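Setting up your Starnier wood oil kit, part 2: the first coat 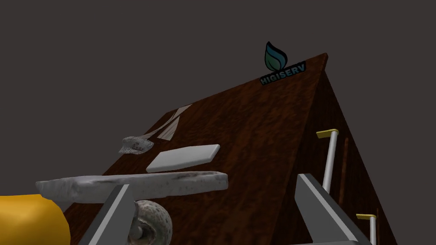
Dark reddish-brown wood grain on a sloped face.

I always do my first coat in the morning, so I've got daylight to spot the bits I've missed (there are always some!).

1. Sand with the 300 grit paper, going along the grain, then wipe off the dust.
2. Shake the tin, pour a little onto the cloth and rub it in. Less than you think!
3. Leave it for 15 minutes, then wipe off whatever hasn't soaked in.
4. Wait 6 hours before the second coat. I've tried cheating on this and ended up with a sticky shelf.

Note: end grain drinks the stuff, so go over it twice.

Caution: oily cloths can catch fire by themselves. Lay them flat outdoors to dry, and never bundle them into the bin.

Part 3 covers waxing.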